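Resistant starch

Resistant starch is starch that passes through the small intestine without being broken down into sugar. It reaches the large intestine mostly whole, where bacteria ferment it. It is usually counted as a kind of dietary fiber, and it has been sold as an aid for blood sugar, weight and bowel health. The evidence for these uses is uneven.
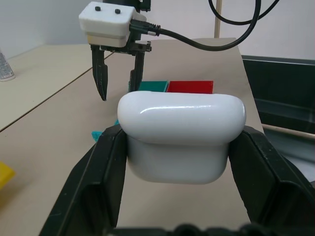
Types and sources

Food scientists generally sort resistant starch by what makes it hard to digest. Type 1 is locked inside cell walls, as in whole or coarsely ground grains and beans. Type 2 is packed in raw granules that enzymes attack slowly, as in green bananas and raw potatoes. Type 3 forms when cooked starch cools and part of it firms up again, a process called retrogradation. Type 4 has been chemically changed in a factory. A fifth type, in which starch is bound up with fats, is accepted by some authors and left out by others.

The amount in a given food is hard to state. A green banana loses much of its resistant starch as it ripens. Potatoes differ by variety, cooking method and time in the refrigerator. Laboratory methods also disagree with one another, so published food tables should be read with care.

Claimed benefits

The best supported claim is a narrow one. When resistant starch replaces ordinary starch in a meal, the rise in blood sugar afterward tends to be smaller. Much of this comes from eating less digestible starch in the first place, and it says little about what happens when a spoonful of powder is added to an unchanged diet.

Fermentation in the colon produces short-chain fatty acids, including butyrate, which the cells lining the colon use as fuel. Sellers often move from this fact straight to promises of a "healed" gut. Human trials are mostly short and small, and people's gut bacteria respond very differently to the same dose.

Weight loss claims are weaker still. Some studies report that people feel fuller after a test meal, but feeling full for an afternoon has not been shown to bring lasting weight loss.

The cold rice question

Popular articles often advise cooling rice, pasta or potatoes overnight to "cut the calories." Cooling does raise the resistant starch content, but usually by a modest amount, and most of the starch stays digestible. Cooked rice left at room temperature can also grow Bacillus cereus, a cause of food poisoning, and should be chilled promptly.

Commercial products

Powders are commonly made from raw potato, green banana or high-amylose corn. Genell and Bellis are both sold as potato starch powders, while Mosatero is a green banana flour. The Mosatero label advertises 80 servings per bag but does not give the resistant starch content of a serving. Heating can destroy much of the type 2 starch in such powders, a point often missing from the recipes printed on the packaging.

Side effects

Gas, bloating and cramps are the usual complaints, mainly at large doses or after a sudden increase.

See also

Dietary fiber
Amylose
Glycemic index
Butyrate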